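Workshop notebook, Golville bindery bench
2025-12-21

Picked the Hodoroagă ledger back up. It has been under weight since the second wash of paste on the spine and the old lining finally came away clean with the bone folder. Animal glue under it, brown and brittle, in two layers. The lower one looks original. The upper one is a later repair and whoever did it glued straight over the sewing without cleaning anything off first.

Collated again before doing more. 366 pages written, the rest blank but ruled. The numbering skips from 212 to 214 but the text carries on, so I'm treating that as a clerk's slip and have put a note in the folder. Eight gatherings are loose at the fold. The others are holding on the original thread and I would like to leave them alone.

Guarding: did the outer folds of the first five loose gatherings with the thin Nandesitz tissue. Cut strips at 15 mm and they are too wide. They show past the fold on the inside and catch the first column of figures. Took the last two back to 10 mm and those are much better. Will leave the wide ones unless they cockle. Wheat paste at the usual strength, sieved twice. The batch from the fridge had gone watery so I threw it out and cooked fresh.

Grain direction on the tissue roll is marked wrong on the label. Tore a test piece both ways to be sure. Wrote the correct direction on the core in pencil, please don't rely on the sticker.

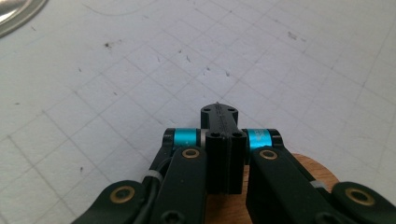 Boards. The front board is sound. The back board has delaminated at the lower corner, four layers separating over an area the size of a thumb. Fed paste in with a strip of polyester, pinched it between silicone release and blotter, clamped lightly. Checked after two hours and it had moved a little because the clamp was not square to the edge. Reset it. Should be left overnight.

The leather on the spine is too far gone to put back as the working spine. It powders when touched. Plan is to lift what I can in one piece and put it over new calf, same as we did on the Skeller account book in June. On that one I pared the new leather too thin at the joints and it is already creasing, so leave more thickness this time. The Skeller notes say 0.6 at the joint. Try 0.8.

Consolidant test on the leather scrap from the tail: one coat darkened it slightly, two coats darkened it more than I want. One coat, then wait a full day before handling.

Dye for the new calf is not right yet. Sample A is too red. Sample B is close when dry but has a green cast under the window. Mixed a third with more walnut and left it on the rack. Don't judge it under the desk lamp.

Used up on this job so far: 680 g of wheat starch counting the batch I threw out, most of a roll of tissue, one sheet of heavy blotter. Need to order blotter.

Next:
Three more gatherings to guard, 10 mm strips.
Resew the loose ones through the old holes, 18/3 linen, check the swell before going past the third.
Back board out of the clamp, look at the corner.
Ask whether the Hodoroagă box is meant to be drop-spine or just a wrapper. The order form has both ticked.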